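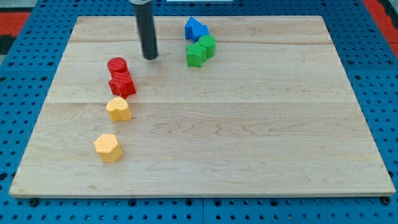 Opening - sorting and tidying small parts, why we do it by color first. Say hi, thank Wanda Marchetti for the slot. 20 min, dont run over like August. Start with the question: you have a heap of little shapes and no box yet, what do you group by? Hands up for shape. Hands up for color. Then point at the green cylinder next to the green block with the angular sides. Totally different shapes, same color, sitting together. Blue one with the peaked top close by. Let people look at it a sec before talking.

Color first
Eye gets there faster. You can sort by color from across a table, shape you have to lean in, turn the thing over.
Castellanos set: 300 pieces, one bin, all shapes mixed. Tried shape first. Gave up before lunch.
Same bin by color - done, and people were chatting while they did it.
Mention color blind folks. Somebody always asks. Answer: pair them up, or put a mark on the bins. Don't skip this one.

Work surface
Plain wood board, always. Pale is good, small stuff shows up on it. Grain is fine, a printed pattern is not.
If your table has holes in it, put the board on top. Obvious but see Suronus story (lost pieces, 17 of them, under the bench for a month). Keep it short!!
Leave gaps between groups. A hand has to fit.

Then shape
Only inside a color. Small piles now so its easy.
Odd ones go in a line down the side, deal with them last. Do not make a "misc" pile, it grows.

Boxes
Kamateck trays - shallow, good for flat things, bad for anything tall. Tirkalov ones are deeper but the lids stick. Have both up front, pass them round. GET THEM BACK.
Label on the short end, not the lid. Lids wander.

Activity if theres time
Bag of 61 mixed pieces per table. Half the room color first, half shape first, then swap. No timer, last time it got loud and teh back tables quit.
Ask which felt slower.

Questions. Handout is by the door. Wanda has the sign-up sheet for the next one.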